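Categories: Hand tools | Screwdrivers | Fastening

Flat-blade screwdriver

A flat-blade screwdriver (also slotted or flat-head screwdriver) is a hand tool for turning screws with a single straight slot. It consists of a handle, a steel shaft and a flattened tip. It is the oldest common form of screwdriver and remains in general household use, although cross-recess and hex-lobe screws have replaced slotted screws in most assembly work.

Construction

The shaft is normally round or square in section and is set into the handle far enough to prevent it from turning under load. Handles are made of wood, hard plastic or plastic with a rubber covering. Two-material handles, in which a softer insert is placed where the palm or thumb rests, became common in the lower price ranges later than in trade tools.

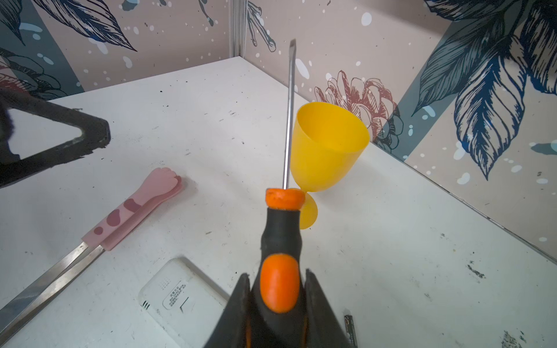
Tips are either keystone or cabinet pattern. A keystone tip flares out beyond the width of the shaft and then narrows toward the end. A cabinet tip has parallel sides and can follow a screw into a recessed hole – the usual choice for terminal blocks and battery covers on small household devices.

Sizing

The tip should fill the slot in both width and thickness. A tip that is too thin bears only on the corners of the slot and tends to twist out, damaging the screw head. Shaft length does not alter the torque applied for a given grip, but a long shaft reaches screws in deep housings and makes misalignment easier to see.

Care

A rounded tip can be restored with a flat file. Grinding at high speed may overheat the steel and soften it.

See also: Nut driver – Offset screwdriver – Screw slot

Fluststead Reference | Contact the editors | Back to top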